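December 6, 2022
Store room, shelf sorting, second go

Back on the bottles. Eimear wants the consumables shelves sorted by what things are used for and Janka wants them sorted by size, and I have been asked to try the first way for a week and write down what I think. I'll say now that I expect to dislike it. We did something very similar in October and by the end of the month there were funnels in with the tubing again.

Started 9.15 with the blue plastic. Wiped everything down with the weak detergent, dried with roll. The labels from October came off in strips and left glue. Tried warm water, no good. Tried the citrus stuff from Gremen, which worked on the flat faces and did nothing in the corners. I have left the corners. If somebody feels strongly about glue in corners they know where the cloths are.

Clear bottles next. The plan says "clear bottles, upright, necks to the front, one size per bin". Fine on paper. The taller ones go over as soon as you take a neighbour out, and then you are standing there with one hand full of bottles and the other holding up the rest. Itzel says they'd be steadier lying down. Waltraud says lying down they roll. I tried both and they are both right.
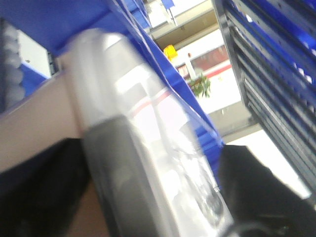
What I'd prefer is a plain divider halfway along, cut from whatever board is lying around, so that each bottle leans on something that isn't another bottle. Kaisu has offered to cut some on Thursday. I asked for 5 and she wanted to know why not do the lot, and my answer is that I'd like to see them last until Christmas first.

The stock sheet is a separate misery. It has 2,639 items on it for this room. The printout pinned by the door says 1,894. Same room, same headings, and neither one has a date. Eimear thinks the bigger number includes the old Eltville boxes that went to the other building before I started. Could be. I have heard that explanation used for three other things this year. Until someone finds the transfer note I'm not correcting either of them, and I've pencilled a question mark on the printout so people at least know.

Also the Bühler order: 400 caps, wrong thread. They go on for half a turn and feel right, then jump. Waltraud had already tipped one bag in with the good ones, so that whole tub has to be gone through by hand. Put aside with a note on. Please do not use caps from the tub marked CHECK.

Skasterano's sales sheet says their stacking bins "cut picking time in half". Half of what? We never timed anything. Janka is going to time herself fetching the same short list every morning this week, before coffee, and again next week with her own layout. Only one person and she knows which layout she's rooting for, so I won't be leaning on the result much.

Left to do:
Corners (see above).
Ask Gremen for the bigger bottle of citrus remover.
Go through the cap tub.
New labels, printed this time. Handwriting was half the trouble in October.

Stopped 12.40. Looks tidy. It looked tidy last time.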